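Home | Visits | Model Bench | Links

The open day at the Drustthorpe tank shed was well worth the long drive, and I'd happily go again in August. Two hulls were running, and the smell of diesel drifted right over to the tea tent - lovely stuff!
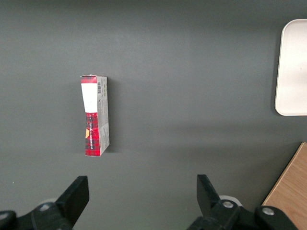
Abhishek Nautiyal reckoned the older hull's gearbox was the real treasure, and he kept us at the rail for ages telling us why. I came home with sore feet and a very full notebook.

Contact us | Back to top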